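Suspended ceilings in small workrooms: frequently asked questions

By Inese Lepik | October
Filed under: Buildings & Maintenance > Ceilings
4 comments | 2 shares
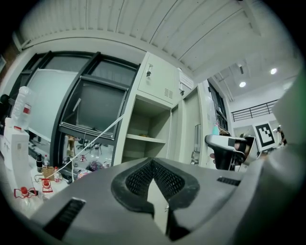

These answers cover lay-in and clip-in panel ceilings in workrooms and offices at ground-floor level. Plant rooms and wet areas are dealt with separately.

How much space do I need above the panels?
Allow 105 mm between the underside of the joists and the top of the grid. Less than that and the panels cannot be tilted in or out. Recessed light fittings usually need more, so check the fitting's own sheet first.

What is the difference between lay-in and clip-in?
Lay-in panels rest on the flanges of a visible grid and lift out by hand. Clip-in panels snap into a hidden carrier, which leaves only a thin joint showing. Clip-in looks neater and takes longer to get back into.

Can long panels run either way?
Yes. Running them parallel to the window wall makes uneven joints show up more under low sun. At Wiratstead we ran them at right angles to the glazing and have had no complaints.

Can I hang things from the grid?
No. Shelving, cable trays and projectors must be fixed to the structure on their own hangers. The Berkberg drawings allow small paper signs on grid clips and nothing heavier.

Why has a panel gone yellow at one corner?
Usually a slow leak or condensation on a cold pipe. Find the source before changing the panel. Painting over the mark hides it for a few weeks and makes the next leak harder to spot.

Do panels have to be cleaned?
Metal panels can be wiped with a damp cloth and mild detergent. Mineral fibre should be brushed or vacuumed dry - water lifts the facing. Start at the supply grilles, where dust collects first.

How many spare panels should we keep?
Keep 2 full boxes from the original batch. Whites vary between batches, and the Haworth rooms still show where replacements were bought later. Store boxes flat and indoors.

Who can lift panels for access?
Anyone trained on site, wearing clean gloves. If the building has an asbestos register, read the entry for that room before touching the ceiling. Where there is no entry, stop and ask.

Does this apply to the Flulis annexe?
Only the ground floor. The upper rooms have plasterboard ceilings with access hatches.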